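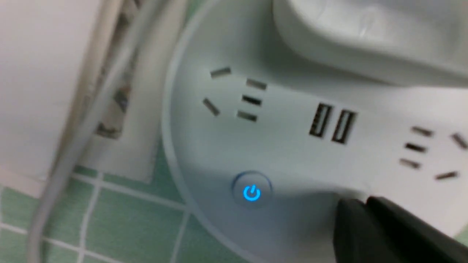 *White power strip with one plug inserted*

# Drinosby Survey Weighting and Estimation

Drinosby is a desktop statistics package for organisations that collect sample surveys and need estimates that take proper account of how the sample was drawn. It handles stratified, clustered and multi-stage designs, and it calculates weights, standard errors and confidence intervals from a single description of the design. It is developed and supported by Dovent at its offices in Nondholm.

Many general statistics packages treat every record as an independent draw from the population. Where households were chosen within districts, or pupils within schools, this usually gives standard errors that are too small. Drinosby asks for the design once, when the project is created, and applies it to every table and model produced afterwards. The design can be amended later by a user with editing rights, and each amendment is recorded in the project log.

## Weighting

Design weights are calculated from selection probabilities, which may be read from the data file or entered for each stratum. Non-response adjustment is available by weighting class or by logistic regression. In the second case the response model is stored with the project and may be inspected, exported or refitted.

Calibration to population totals is carried out by raking, post-stratification or generalised regression. Totals may be supplied as a spreadsheet with one row per category. If a category present in the totals has no respondents in the sample, the procedure stops and names the category. Categories are never merged without an instruction from the user.

Weights can be trimmed at fixed limits or at a chosen percentile. The weighting report shows the distribution before and after trimming, together with the effective sample size and the design effect due to weighting.

## Estimation

The following are supported under all designs:

- means, totals, proportions and ratios
- quantiles, with Woodruff intervals
- two-way and three-way tables with adjusted chi-square tests
- linear, logistic, ordinal and Poisson regression
- comparisons between domains, including domains that overlap

Variance estimation uses Taylor linearisation by default. Replicate methods (jackknife, bootstrap and balanced repeated replication) may be selected for a whole project or for a single procedure. Up to 2,000 replicate weights can be held in one file. Where a data set arrives with its own replicate weights, these are used as supplied and the scaling factor is entered on the design page.

Strata containing a single primary sampling unit are reported before estimation begins. The user may centre them at the overall mean, combine them with a neighbouring stratum or exclude them from the variance calculation. The choice is printed beneath each table it affects.

## The Barbier module

Barbier is an optional module for item non-response. It provides hot-deck imputation within classes, predictive mean matching and multiple imputation by chained equations. The number of imputed data sets is set to 20 unless changed, and results are combined by Rubin's rules in the same output window as ordinary estimates.

Imputed values are flagged in the data view and remain flagged on export. Logical limits can be placed on each variable, so that a person recorded as having no employer is not given a commuting time. Barbier is licensed separately and requires Drinosby to be installed on the same computer.
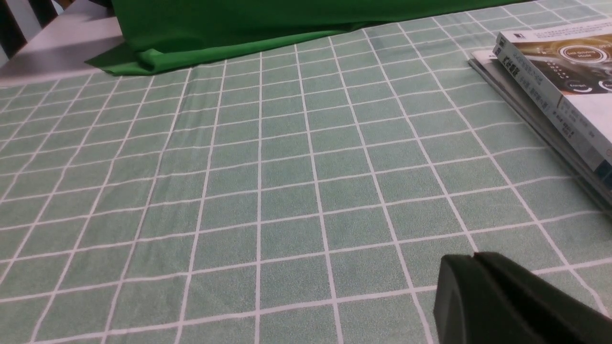 Imputation models may be saved and applied to later rounds of the same survey. When a variable has been renamed or recoded between rounds, Barbier presents the mismatch for the user to resolve and does not proceed until this has been done. Saved models contain no respondent records.

## Worked project

A worked project is installed with the software. It contains a simulated household survey in which 713 addresses were selected and 523 households took part. The project follows the data from the original selection file through non-response adjustment and calibration to a finished set of tables. All intermediate files are included, so that a new user may begin at any stage and compare results with those printed in the manual.

## Files and output

Drinosby reads delimited text, common spreadsheet formats and the data files of the main statistics packages, with value labels and missing-value codes preserved. Tables may be exported to a word processor, a spreadsheet or plain text. Suppression of small cells is available at export, with the threshold set by the project administrator.

Every procedure can be run from the menus or from a command file. Actions taken in the menus are written to the project log as commands, and the log may be edited and run again. Random number seeds are stored with the procedures that use them.

## System requirements

Drinosby runs on 64-bit Windows and Linux. A minimum of 8 GB of memory is required, and 16 GB is recommended where replicate weights are used with large files. An internet connection is needed to activate a single-user licence. Network licences may be activated offline on request.

All data processing takes place on the user's own computer or server. Data files are not sent to Dovent at any point. Users requesting technical help are asked to supply the project log only, with any identifying labels removed.

## Licensing and support

Licences are issued for one year or as a perpetual purchase. The annual licence includes new versions and technical support for its full term. The perpetual licence includes both for the first year, after which a maintenance agreement may be taken out. Reduced rates apply to universities and registered charities.

Support is provided in writing through the customer account page. Introductory training is held online each Monday and is open to all licence holders without further charge. Places are booked through the same page, and the course files should be downloaded before the session.

Quotations for network licences and for the Barbier module are available from the Dovent sales office. Please state the number of users, the operating system and whether offline activation is required.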